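# Plakevthorpe shoe drive closes its doors until February

PLAKEVTHORPE, 2025-11-30 – The fall round of the Uncombe shoe drive has ended with nearly 900 pairs handed in, the largest amount since the collection moved to the old Van Wijk carpet store on the south side of town. Sorting is still going on and should be finished before the end of the year.

The drive takes in used shoes of all kinds, checks them, pairs them up, and passes them on free of charge. Most go to families in Plakevthorpe and the nearby villages. What can't be worn again goes to a recycler for the rubber.

Children's shoes made up the biggest share this time, followed by sneakers in adult sizes. Winter boots were in short supply, as they usually are in the fall, when people who own a pair are getting ready to wear them. Anyone with boots to spare is asked to hold on to them until the next round opens in February.

## Where the shoes come from

Shoes came in through 17 drop boxes placed at schools, the library, two supermarkets and the swimming pool. The box at the pool filled up fastest and had to be emptied twice a week. One new box, next to the bus station, did poorly and will be moved to the entrance of the Skorkix sports hall.

A good part of the work happens on the floor. Bags are tipped out, wrappers and other trash get picked out from among the shoes, and each pair is looked over from toe to heel. Canvas sneakers are a regular item. A worn toe cap is no reason to turn a pair down, and neither are scuffs along the sidewall, as long as the rubber is still firmly attached to the canvas.
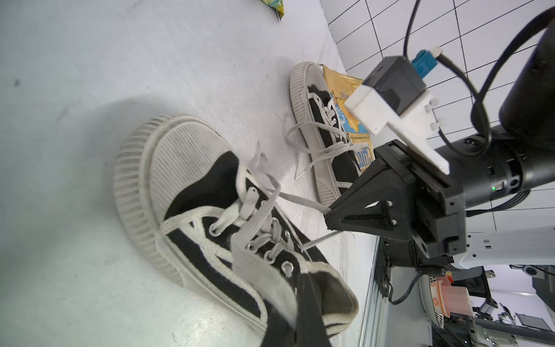 ## Laces cause the most delays

Organizers say the slowest job is dealing with laces. Shoes that arrive with the laces hanging loose tend to catch on other pairs in the bag, and a single knot can hold up a whole table. Shoes are also easily separated on the way in. At the close of the fall round there were still 31 single shoes on the shelf with no match.

The advice to donors is simple:

- Tie the two shoes together by the laces, with a bow and not a tight knot.
- Check inside for insoles, socks, coins and keys.
- Knock off dried mud, but don't machine-wash leather.
- Leave the shoe box at home. The drop boxes fill up too quickly with cardboard inside.
- Keep food and snack wrappers out of the bag.

Missing laces are not a problem. The drive keeps a stock of flat and round laces in black, white and gray, and puts new ones in where needed. Eyelets are checked at the same time. A pair with a missing eyelet can still go out, but one with a torn tongue or a split sole goes to recycling.

## Handing out

Sorted pairs are put out by size in the front room of the Van Wijk building. Visitors don't need to show any papers and can take up to two pairs per person. Shoes can be tried on at the benches by the window. The front room stays open on weekday afternoons through the middle of the month, then closes for the holidays.

The back room will be closed during the winter while a new floor drain and better lighting are put in. The work will cost 2000 euros and is being paid for from the town's small repairs fund. Racks will also be added along the long wall, so that finished pairs no longer have to wait in crates.

## Next round

The drop boxes have been locked for now, and people are asked not to leave bags beside them. Shoes left out in the rain have to be thrown away in most cases, even when they were in good shape to begin with.

Collection starts again in February, with the same opening hours as before. Besides winter boots, the drive is looking for indoor gym shoes with light soles, soccer shoes in children's sizes, and plain black work shoes. Roller skates and ski boots are not accepted. Schools that want a drop box of their own can sign up at the front desk of the Uncombe office or by leaving a note in the mailbox of the Van Wijk building.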